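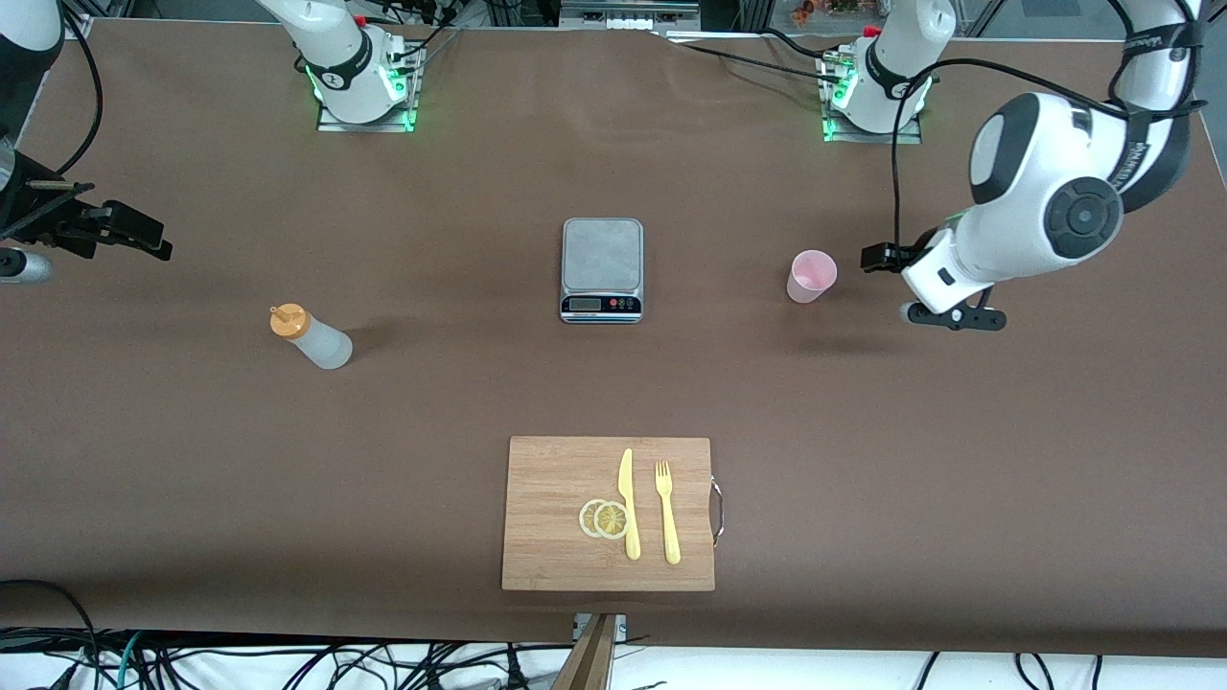 Drikberg, August

The town had been promised a river for as long as it had been paying for one. There was a bridge already, built in a hopeful year, and under it ran a dry ditch where people walked their dogs. The river itself was up in the hills at Irau, on the wrong side of a ridge, and the letters from the capital said it would be along shortly.

My aunt ran the only hotel. She had named it the Riverside before I was born and saw no reason to change the sign. Guests who asked for a room with a water view were given number 13, which faced the ditch and also the fire hydrant. She charged 5 extra for it. Most paid, and one couple from Mendoza came back three summers in a row and wrote in the guest book that they found the valley restful.

I was nineteen and worked the desk. The job was mostly keys and apologies. In the slow part of the afternoon I read the old guest books, which were full of people being polite about soup.

Then a man arrived on the Badel bus with a long cardboard tube and asked for a room on the ground floor. My aunt told him the ground floor was noisy. He said he didn't mind noise, he minded stairs. He unrolled a map on the front desk, held it down with our bell and our stapler, and showed us where the water would go. It would go under the bridge, as planned. It would also go through the dining room.

"How deep?" my aunt asked.

"To the windowsills. In spring."

She looked at the map for a long time. I thought she was going to cry or throw him out, and I had a preference, but she only asked whether he'd be wanting breakfast.

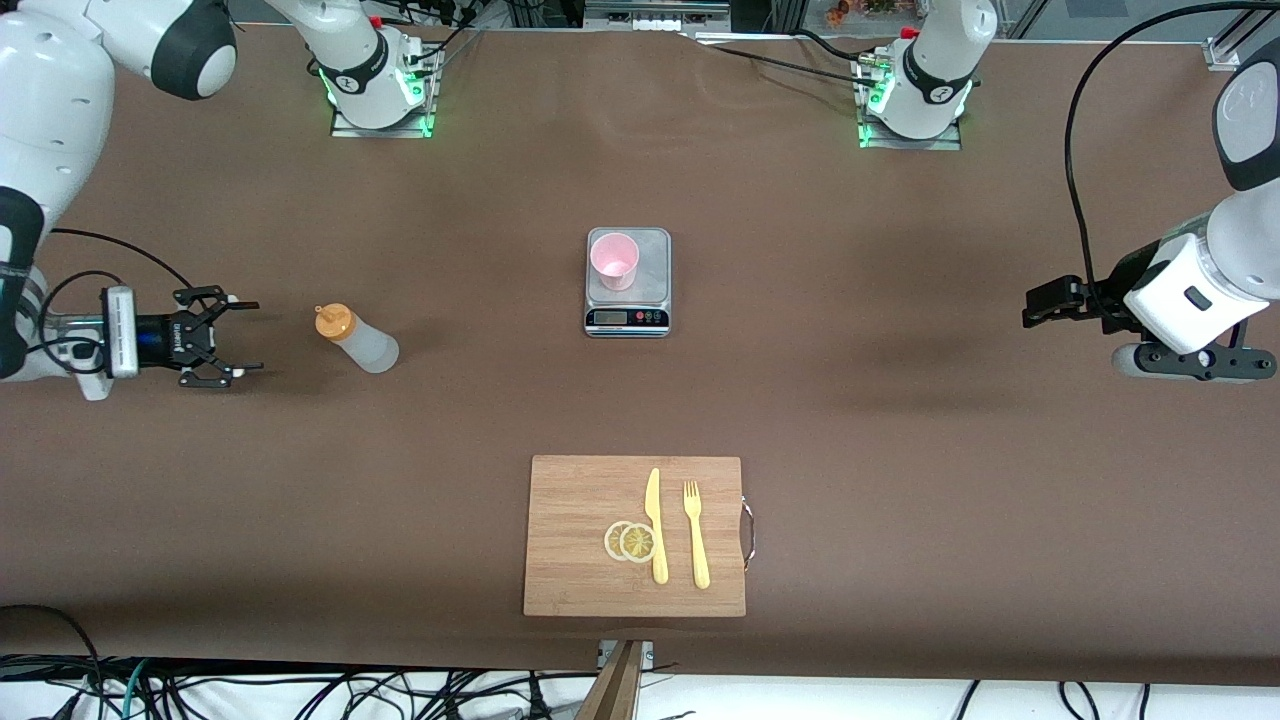
He wanted breakfast every day for two weeks. He ate eggs and drew pencil lines on the backs of our menus, and my aunt gave him the good jam, the kind she kept from guests on principle. By the end of the first week the line had moved. By the end of the second it ran well behind the hotel, through a field belonging to my uncle, who had not been offering anyone jam.

The town held a meeting. My uncle spoke for 29 minutes about the field, which had grown nothing but thistles in my lifetime and which he now described as if it were the Garden of Eden with better drainage. Somebody from the capital offered him 3,000 for it. He sat down so quickly that his chair went over.

The man with the tube checked out the next morning. He paid his bill in full and took a jar with him, wrapped in a sock. My aunt stood on the front step until the bus had gone over the bridge, then went in and crossed out the breakfast prices and wrote in higher ones.

"For when it comes," she said.

That was eleven years ago. My uncle bought a boat with the money and keeps it in the thistles, under a tarp. He goes out on Sundays to sit in it. The couple from Mendoza have asked for number 13 again, and I have told them, as I tell everyone, that the river is a little late this year but the room is very quiet.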